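Comparing two handheld grippers before you commit to one

Posted October 22, 2021 by Gitau Mabula

If you are collecting demonstrations by hand and replaying them on an arm later, the handheld gripper decides a lot of what you get. We had two candidates on the bench in April, the Allus and the Rirum, and worked out the procedure below so the comparison would be fair to both. It takes one person most of a day. A second person to keep the log makes it easier.

What you need

Both grippers, with fresh printed markers. The same tracking camera and the same lens settings for both. A set of test objects, including at least one that is soft and one that is floppy. A notebook or spreadsheet. A kitchen scale.

Step 1. Weigh and balance

Weigh each gripper with everything attached that will be attached during recording, including the marker card and any cable. Our Allus came in at 212 grams with the card on. Then hold each one at arm's length for a full minute. A gripper that is light but nose-heavy will tire you sooner than a heavier one with its mass back over the hand. Write down what your wrist feels like before you pick up the other one, or you will forget.

Step 2. Fix the markers

Check that each card is flat and the print is matte. Gloss finishes throw back the ceiling lights and the detector drops out. Trim the cards to leave a white border around the pattern. If you wear a wrist marker as well, do the strap up firmly and note which way the faces point, so you can put it back the same way after lunch.

Step 3. Pick the floor area

Work on the floor for at least part of the test. Tabletop trials flatter most grippers because your elbow stays bent and the marker stays square to the camera. Reaching down changes the angle of the card, and that is where the two units started to differ for us.
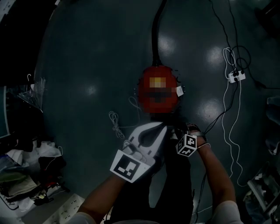

Mark a start position for your feet with tape and keep to it. Ordinary clutter around the working area is fine, and it gives the tracker a more realistic background than a bare room. Leave it alone between runs. If you tidy up halfway through, you have two tests.

Step 4. Run the trials

Do 38 reaches with one gripper, take a break, then do 38 with the other. Vary the approach direction but use the same order for both. Emmanuel Ndung'u kept our log and called out the next approach from a list, which stopped me from drifting toward the easy ones.

For each reach, record whether the marker was held the whole way, whether the fingers closed where you meant them to, and anything odd.

Step 5. Swap and repeat

Repeat the whole thing in reverse order. Whoever goes second gets a practised operator with a sore shoulder, and you want both grippers to have had that treatment.

Step 6. Set a cut-off

Choose your pass mark before looking at the results. Ours was 85 per cent of reaches with unbroken tracking. Anything under that means too much cleanup in the Honorato scripts we use for trimming.

If both units pass, go with the one that is more comfortable. If neither does, recheck the camera exposure and reprint the markers before blaming the hardware.

Files

The blank log sheet and the approach list are in the Clovley folder, under grippers. Print the log sheet on A4 with scaling turned off.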